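Chapter 7
When the Grip Fails: Faults in Handling Flexible Parts

What this chapter covers
7.1 Why cable is harder to hold than a block
7.2 The Durton stoppage
7.3 Snags, slips and false grips
7.4 Stopping safely with a part in the hand
7.5 Clearing a jam
7.6 Writing the fault report

Before you start
You should have read Chapter 4 (grippers and gripping force) and Chapter 6 (stop circuits). You will need the table of stop categories from Chapter 6 again in section 7.4.

7.1 Why cable is harder to hold than a block

In the earlier chapters the part being picked was always stiff. A machined block has one shape. If the gripper closes on it in the right place, the rest of the block comes too, and its far corner is always the same distance from the fingers. Most of the faults we studied came from the block being in the wrong position, or from the fingers being worn.

A wiring harness does not behave in this way. Its shape is different each time it is put down. One part of it can be held firmly while another part, some distance away, is caught under a second harness or hooked over the edge of a tray. The robot has a good grip and the lift still goes wrong.
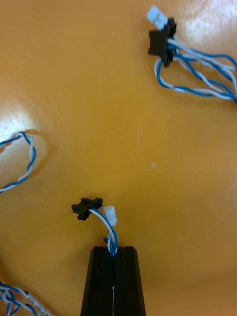

Gripping force is the first thing most trainees check, and with harnesses it is often the wrong place to begin. Two flat fingers will close on a thin cable and hold it well. The harder matter is what hangs from the cable on either side of the grip. Where a twisted blue and white pair is held just below a slotted optical sensor, as it is here, the sensor and the white plug beside it are free to turn, and the control program has no measurement of where they point. Loops belonging to other leads may lie within reach of the same movement. A program that allows only for the fingers and the short length of cable between them has left out most of the part.

Three terms are used throughout the chapter.

Snag: the held part is caught on something else, and the pull on it rises as the arm moves.

Slip: the part moves through the fingers while they stay closed.

False grip: the controller reports that a part is held when the fingers have closed on nothing, or on the wrong thing.

A single event may include more than one of these. A snag commonly leads to a slip, and a slip that ends with the part falling out will look like a false grip to anyone who reads only the last line of the log.

7.2 The Durton stoppage

The case used in this chapter comes from the Durton works of Grekari, where sensor harnesses were picked from orange trays and passed to a test station. The cell had been built by Semaan and used an Irnomix gripper controller. It had run for 11 weeks without a recorded fault.

One morning in August, shortly after the start of the early shift, the arm lifted a harness with one branch trapped beneath its neighbour. The pull limit had been set for a stiff part used during commissioning and had never been lowered. The arm carried on upwards. The second harness was dragged over the rim of the tray and its plug struck the inside of the guard. The arm stopped when the first harness tore at the connector.
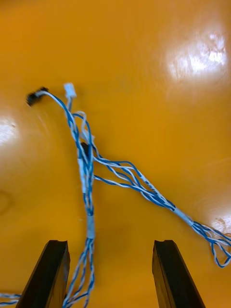

Nobody was hurt at that point. The more serious matter came next. An operator opened the guard door to free the wires, and the door switch stopped the arm as it should. The fingers, however, were held shut by air pressure, and the stop had been wired to release that pressure after a delay of 700 milliseconds. The torn harness was still under tension. When the fingers opened it sprang back and the loose plug hit the operator on the cheek, just below the safety glasses.

The works treated the event as a near miss and took the cell out of use for the rest of the shift. When the log was read, it held 56 earlier entries marked "pull high, cleared". Each had reset itself when the trapped harness came free, so no alarm had been shown on the panel. The log kept only the most recent 2000 lines, and older entries had already been written over.

Four separate weaknesses can be picked out of this account:

The pull limit did not suit the part.
Repeated warnings cleared themselves and were not passed on.
Opening the guard led to the release of a part under tension.
The operator's instruction sheet dealt with dropped parts but said nothing of caught ones.

None of these would have been found by testing the gripper alone. The fingers, the valve and the door switch were all examined afterwards and all were in working order. 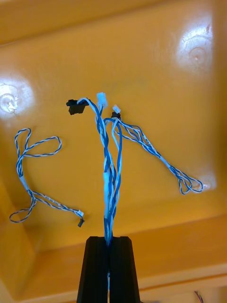
Section 7.3 looks at how each kind of fault shows itself in the readings for finger position and pull, and at the limits of both. A finger position reading can tell a thick bundle from a single pair, but it cannot tell one harness from two that have been lifted together. Section 7.4 returns to the delayed release and asks when a gripper should hold, and when it should let go, after a stop.

Questions to think about before reading on

1. The door switch at Durton worked correctly. Explain why this was not enough to protect the operator.

2. Suggest a rule for deciding when a self-clearing warning should be shown on the panel. What would your rule have done with the entries in the Durton log?

3. A trainee proposes keeping the fingers shut after every stop, whatever is being held. Describe one situation in which this would make matters worse.

4. Look again at the definitions of snag, slip and false grip. Put the events of the Durton stoppage in order and mark where each term applies, if it applies at all.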